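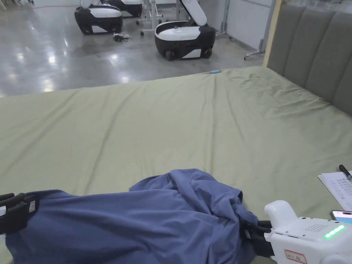 A blue garment on a green sheet.

Where Did Your Strawberry Sleep Last Night?

Read the sign over the fruit at a grocery store. It might say "fresh," or "farm fresh," or even "fresh from the farm to you." Sounds nice. But did a farmer drive up and hand it over? Probably not. Most food makes a few stops first, and the signs don't say much about them.

The biggest stop is usually a place called a distributor. A distributor buys food from lots of farms and factories, keeps it in a giant building, and sells it to stores, restaurants and school kitchens.

Let's follow one box of strawberries. It gets picked in May on a farm outside Lekness. A truck takes it to the Plokent warehouse, 216 miles away. Part of that warehouse is a refrigerator big enough to drive a forklift through, and it stays at 35 degrees. The box waits there for two days. Then another truck carries it to a diner in Cukley, where a cook washes the berries and puts them on your pancakes.
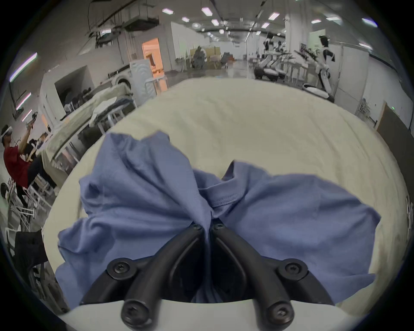
So were those berries fresh? The menu says so. They were cold the whole way, and cold slows down the mold and germs that spoil fruit. They were probably fine to eat. But "fresh" on a menu doesn't tell you what day they were picked, and it doesn't tell you about the two trucks. When a word can mean almost anything, you should ask for more words.

"Local" is another one to poke at. Is 216 miles local? Some people say yes, if it's all in one state. Other people say local means you could ride there on your bike. A company can pick the meaning it likes best and print it on the side of a truck.

Do we even need distributors? Some people say we'd be better off buying everything straight from farms. Maybe, for some things. But think about the cook in Cukley. She needs eggs, flour, berries, napkins and cooking oil. If each one came from a different place, she'd spend all morning signing for deliveries and the pancakes would never get made. With a distributor she can send in one order and get one truck. The distributor charges for that, of course, and the cost ends up in the price of your breakfast.

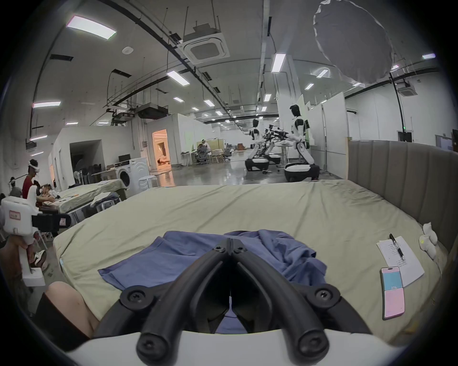
You can check up on food yourself, and you don't need anything fancy. Start with one thing from your kitchen, like a jar of Khunthong noodle sauce. Read the small print on the back. Does it say "made by" or "distributed by"? Those are different jobs! A sheet of paper and a black pen are plenty for writing down what you find, and a grown-up's phone, pink and blue or any other color, can help you look up the town on the label. Then write down what the label leaves out. Who grew the tomatoes? Where did they wait, and for how long?

You may not get every answer. Some companies will write back if you ask, and some will send you a coupon and a picture of a barn. Keep the coupon, but ask again.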